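Tarnis Guest Rooms, progress note for February

Quick one, full version comes with the receipts. Sorry for the shorthand.

Money first. Grant was 3000, spent to date 3014, so we're a little over. The 14 is the plumber's call-out and we'll cover it ourselves. No need to ajust anything at your end.

Rooms: 7 planned for families with someone in the hospital, 5 done and let. Last 2 held up by the Groneck boiler parts, which came with the wrong valve. Sent back. Supplier promises the right one before the end of the month. Would not bet on it.

Linen sorted. Beltrán beat the other quote and delivered early. White sheets for the adult rooms, patterned stuff for the kids' beds, which was asked for a lot in the fall survey. Laundry contract with Beletti signed, pickup at 8 a.m., first bills look right.

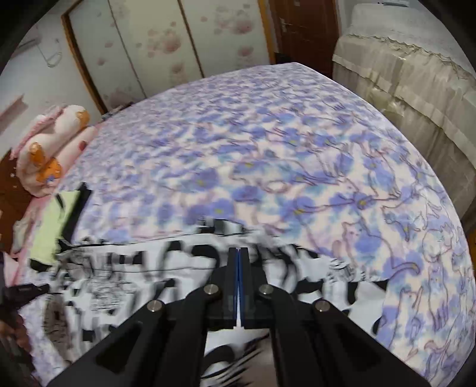 Dennis Staniforth wrote back on the draft that he could live with the overspend but wanted to know why late arrivals still have to phone the front desk, when the application said there would be a key box by now. Fair point. Box is bought, not fitted, landlord wants it in writing where the screws go. Letter went out last week, no anwser yet.

Bookings: steady. Longest stays are families from out of county, mostly up to three weeks. Parking is still the main complaint. Have asked the hospital for permits, they passed it to another department.

Next: boiler, key box, repaint the back stairs. Also need your new claim form, the one I have is the old version and won't open.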